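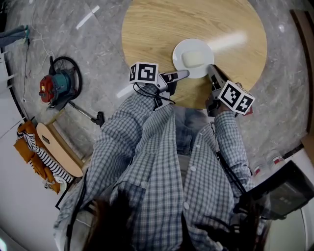

Figure 1. Two hand-held grippers at the plate, round table station.

4. Equipment budget

The request to Nokance covers 2 grippers, one per hand, and 3 sets of spare finger pads. Sindlow quoted $525 for the pads, markers and cables together. Printing the marker cubes in our own lab would lower this, but the labour was not costed. Delivery is 40 days from order, so an order placed in June 2024 arrives before the October trials.

Tables and chairs are already on the equipment list and carry no charge. The grey housings are treated as a fixed cost, and the pads as consumables. 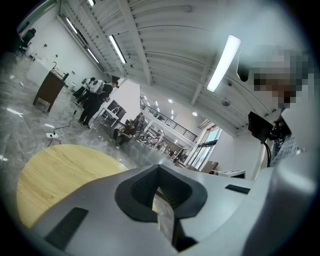 Why are the spare pads bought up front?
Sindlow ships pads only as part of a full order, and a second order would incur the freight charge again.

4.1 Items not priced

Storage cases, insurance and the Vudeo software licence are left for the next revision.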